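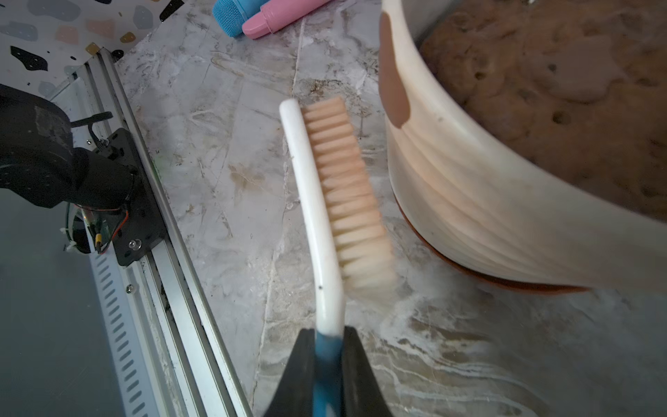

White brush, cream pot.

I have now been to Medve twice, and I still don't understand what people are on about.

The first visit was in July, when everyone said I'd gone at the wrong time. Too hot, too many coaches, half the restaurants run by people who only come up for the season. Go back when it's quiet, they told me, and you'll see the real town. So I went back when it was quiet. I got home on 28th March with a head cold and a bag of very hard biscuits, and I'd like to report that the real town is mostly shut.

Some background for those who haven't had it recommended to them at a dinner party. Medve is a small town on a lake, at the end of a branch line, with a castle above it and a pine forest behind. The tourist office (a desk in the railway station, open mornings) hands out a brochure claiming it was founded by a duke who shot a bear there. The bear is on the coat of arms, the manhole covers, the beer and the bus shelters. I asked at the desk how old the story was and got a very honest shrug. The castle's own information board says the earliest written mention of the bear is in a Victorian-era guidebook, and that before that the town seems to have got by without one.

I don't mind an invented legend. Most towns have one. What I mind is paying to see the bear's paw print, a dent in a rock behind a fence, with a coin box and a sign asking you not to touch it. It looks like a dent in a rock.

The train up from Deven is meant to be one of the great short rail journeys. You'll have seen it on those lists. It takes an hour and a bit, and for most of that you are in a cutting looking at wet stone. There is one good stretch, after the second tunnel, where the valley opens out on the left and you can see right down to the river and the old mill buildings. I'd put it at 4 minutes, and I know because I timed it on the way back out of spite. The seats facing that way were all taken by people who had read the same list as me. If you do go, sit on the left going up, and get to the platform early.

Deven itself I liked quite a lot, which annoyed me, as I'd given it one night and Medve five. It has a proper market with people buying their dinner at it, a tram that turns up, and a covered arcade where old men play cards for what looked like real money. None of it was in my guidebook, apart from a line saying the town "serves as a gateway to the lake". I had a bowl of bean soup there with smoked something in it that I've been trying to copy at home ever since, without luck. Mine comes out grey.

Back to Medve. The other thing you're told to do is walk up to Plundeck, the plateau above the forest. The brochure says 3000 steps, cut by monks. I can't speak for the monks, but a fair number of those steps are concrete, and some of the upper ones have the manufacturer's mark pressed into them. I didn't count. I had neither the breath nor the interest. It took me most of a morning, with a long sit at the halfway chapel, which was locked.

At the top there's a viewing platform, and a board with the names of 12 peaks and a little etched outline so you can match them up. I could match two. The haze was down, and a woman with a dog told me cheerfully it's usually like that until May. Then there's a café, closed, and a toilet block, also closed, and a new playground with nobody in it. I ate my sandwich behind the toilet block to get out of the wind. A travel writer whose column I otherwise enjoy called Plundeck "a place that rearranges you". It rearranged my left knee.

Coming down by the forest track was much better, and I'd say skip the steps altogether and do that both ways. Soft underfoot, good signs, woodpeckers going off everywhere. The colour in the larches was only just starting. I met two people in two hours, and neither of them tried to sell me a bear.

Food, seeing as I always get asked. The lakeside places are poor and dear, even off season. I paid 93 for a plate of trout at the one with the striped awnings, and when I queried it I was shown, in very small print, that fish is charged by weight. Fair enough, it was written down. But the fish came frozen in the middle, and I don't believe it had ever met that lake. The bakery by the bus stop is good. So is the pub behind the church, if you don't mind being looked at for the first ten minutes. They do a potato cake with sour cream and it's the only thing I ate in Medve that I'd go back for.

I stayed at the Nerkero, a guesthouse a short walk uphill from the station. The reviews make it sound like a spiritual retreat. It's a clean, plain house with thin walls and a breakfast that is exactly the same every day, down to the number of cucumber slices. The owners were kind to me when my cold came on and lent me a heater, so I won't be rude about it. I'll only say that "lake glimpses" meant standing on the bed.

Would I tell you not to go? No, not quite. If you've got kids who like trains and bears you'd have a decent couple of days. If you paddle, the lake is probably lovely once the boat hire opens, though the man who runs it wouldn't commit to a date. But I've read an awful lot of gushing about this place in the last year or two, and I've started to wonder how many of the people doing it went for an afternoon, on somebody else's dime, with the sun out.

A few practical bits, as the stuff online is out of date:

The castle is closed all winter and nobody has updated the website. You can walk around the outside, and that's the better part of it anyway.

The combined ticket is poor value unless you want the bear museum. I didn't want the bear museum, but I'd bought the combined ticket. There's one room of stuffed animals and one room of postcards, and the postcards are good.

The last train down leaves before dinner. There's a bus after that, but it goes the long way and the driver has the heating up to tropical.

Bring cash for everything. The machine at the station was out of order both times I visited, eight months apart, with what I'm fairly sure was the same handwritten note on it.

Next month I'm going somewhere flat. If anyone has a recipe for that bean soup, the comments are open, and please tell me what the smoked thing is.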